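March 2021
By Nayeli Quispe

I finished Cirkton last night and I am still thinking about it, so I want to write this before I start another game.

I did not expect to like it. When the first video came out, I saw a gray city, a man with a long coat and a lot of slow walking, and I closed it after two minutes. My friend Wilson Urrego bought it in the first week and he was sending me messages every evening. I told him that I would wait for a discount. Then it was discounted in the winter and I had no more excuses.

The first five hours are difficult to love. You arrive to the port, you get a map which does not show your position, and every person you meet wants to send you to the other side of the river. I got lost so many times that I began to know the streets without the map. Maybe this was the intention of the developers, but I was angry with it at the time. I also think the menus are too small. I play on an old monitor and I had to sit very close to read the names of the tools.

What changed my opinion was the chapter in the glass factory. The music stops completely and you only hear the machines and your own steps. You have to listen for the furnace to know when the door will open. I failed it many times, and each time I noticed a sound which I had missed before. I played with my good headphones and I recommend you do the same.

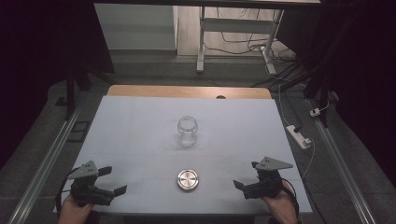 After the factory the story becomes faster. Mercedes, the sister of the main character, finally gets some scenes of her own, and she is much better written than him. I would play a whole game about her. The conversation on the bridge can finish in different ways, and I chose badly, because I thought that being polite would help. It did not help.

The fights are the weakest part. There are three kinds of enemies for most of the game, and the last boss has so much health that I stopped being afraid and only became tired. Wilson says it is easier with the hook. I never found the hook.

There are 222 letters hidden in the city, and I have 200 of them. I will not look for the rest with a guide, at least for now. The ones I found near the lighthouse were very sad and I liked them a lot.

Next I want to try Prerkden, which Leidy Tamayo lent me in September and which I still have not opened. She has been very patient with me.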